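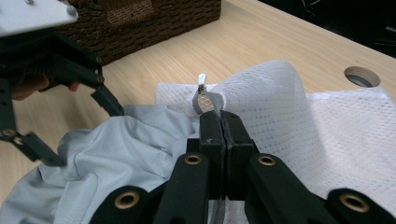
What should you write down when you eat at a food stall for this course?
Start with what you ordered, what it cost and what time you sat down, then get the flavours on paper before you swallow your third mouthful. Opinions can wait until you're on the bus.

Writing About Street and Market Food
Notes for session 3

Hello again, all. I promised to type up what I rambled through on the whiteboard, plus the bits we ran out of time for (my fault, I got stuck on broken rice and couldn't stop).

Choosing your stall

Pick one you can get back to. You'll need two visits before the February workshop, at different times of day if you can manage it. Liya went to Châu at lunch and again near closing and came back with two completely different pieces – the lunch one all elbows and shouting, the late one mostly the cook eating her own dinner. Both were lovely!

Don't chase the famous places. There are plenty of reviews of those already and you'll hear them in your head while you write.

Ordering

Have one dish you know well and one you don't. If the menu isn't in a language you read, ask, or point at what the next table's having (I've had some of my best meals this way, and one enormous bowl of tripe). Write the dish's name the way the stall spells it, even if you'd spell it differently. Khải asked about tone marks: keep them if the sign has them.

Your budget for both visits is $75. Keep the receipts, and if there's no receipt, note the price on the day.

Flavour words

We made a list of words I'd like you to give up for a month: delicious, tasty, yummy, authentic, hidden gem, mouth-watering. "Authentic" got the most argument. Sang reckons it's fine if you say authentic to what, and I half agree with him, but try going without it first.

Instead, go for what the food does. Does the chilli hit straight away or creep up? Is the broth cloudy? Does the sauce stick to the spoon? Lộc wrote that her clams "tasted like the pan had been angry", and I've been thinking about it ever since.

Talking to cooks

Wait for a quiet patch. Buy something first. Say you're a student and ask if it's all right to write about them, and if they say no, that's the end of it. Good openers are small ones – where do you get your noodles, what do you eat when you knock off? Save the life story for the second visit, if it comes up at all.

What to hand in

One piece, 600 words, with a headline. Anything over 1000 goes back to you unread, sorry. Put prices in the text where a reader would want them and the address at the end.

Field notes come in as well, stapled to the back. I don't mind sauce on them.

Reading before next time

Kha Giáp's essay on night market soups, in the course pack. Look at how long he takes to get to the first spoonful, and mark the spot where you got hungry. Bring your copy with you, we'll compare.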